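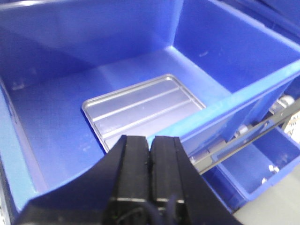 Unit 4: Bins, trays and the transfer of small stock

Module leader: Aqeel Siddiqui
Practical sessions: Thanakorn Wiriya

4.1 Scope

This unit covers open plastic bins and the shallow metal trays used inside them. Lidded crates and wire baskets are dealt with in Unit 5. Students should have read the Nusik site notes before the practical.

4.2 Terms

Bin: an open-topped container with solid walls, used to hold or move goods.
Tray: a shallow, rimmed insert, placed in a bin or on a shelf.
Footprint: the floor area an item takes up when resting flat.
Clear depth: the distance from the top rim of the bin to the highest point of whatever is inside it.
Draft: the slope given to a moulded wall so that the part releases from its mould.

4.3 Bins

Moulded bins have draft on all walls, so the floor is smaller than the opening. Measurements taken at the rim overstate the usable floor. Always measure at the floor, inside the corner curves, and record the smaller figure.

Scuffs and light scratches on the inner faces are normal wear and do not affect the grading of a bin. Cracks at the rim or at a corner do. A bin with a cracked rim is withdrawn from lifting work but may be kept for static storage on a bottom shelf.

Colour is used at the Pálfi store to show department only. It carries no information about load.

4.4 Trays

A flat sheet bends easily across its width. Two features are used to stiffen it:

(a) the raised rim, which also keeps small items from sliding off;
(b) ridges pressed into the base, usually along the length.

Ridges divide the base into bands. With two ridges there are three bands, and these may be used to keep part types separate, provided the parts are taller than the ridge. Washers and thin clips will ride over it and should go in cups.

A tray should rest flat. If it rocks, check for debris beneath it before checking the tray itself. A tray may lie at an angle to the bin walls where the footprint allows, but for counted stock it is set square, long edge to long wall, so that every picker meets the bands in the same order.

4.5 Reaching in

Clear depth decides how an item is taken out. In a deep bin the near wall hides part of the floor from anyone standing close to it. The usual faults are:

- items left against the near wall after a bin is signed off as empty
- knuckles struck on the rim during fast picking
- trays lifted by one end, so that the contents run to the other

The remedy for the first is to look from the opposite side before signing. For the third, grip the rim at both short ends and raise the tray level.

4.6 Worked case: Dradow

The Dradow parts room holds more than 3,000 small fittings in trayed bins. Until November the trays were put in loose, in any direction. The revised layout fixed the direction and moved the labels from the bin wall to the tray rim, so that the label travels with the stock. Compare this with the Stiren layout in the reading pack, where the labels stayed on the bins.

4.7 Before the practical

Bring a steel rule and a soft pencil. Draw one bin in plan and in section, marking the floor, the rim and the clear depth with a tray in place. Hand the drawing to Thanakorn at the start of the session.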